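Jodine Household Handling Project
Interim report to the Gilani Fund, 14 February 2023 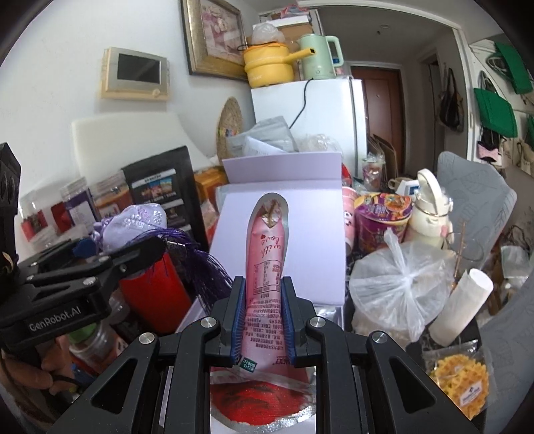 Gift-box packing task: pink foil pouch held in the gripper at the open white box.

You asked for a plain answer on whether a machine can yet do the small jobs of the house and the shop counter. Not yet, though it is getting less embarrassing.

Since August we have recorded 407 attempts at packing a gift box, all by people working hand-held grippers. The learned version then runs on the Reler arm at our Boltico workshop. It has had 100 goes so far and finished 75 of them by itself. A shop assistant would be spoken to about that figure, but our first report had nothing to put in this paragraph.

Stiff things go well. Foil pouches are harder: squeeze too little and they slide, too much and the snack inside arrives as powder. Ridged finger pads have helped. Knotted plastic bags remain our chief enemy, and the arm has so far untied none.

We record in lived-in rooms, with noodle cups, canisters and a kettle on the fridge left where they are. A tidy bench gave us lovely numbers in the spring and taught the arm very little - it met its first tassel and stopped dead.

Spending is on plan apart from snacks, which are over. Two grippers needed new pads, and the invoice is attached.

Next period:
Closing the lid without trapping the contents
Paper rolls and other things that lean
A second try at knots, budget permitting

We request release of payment 2 on the agreed terms.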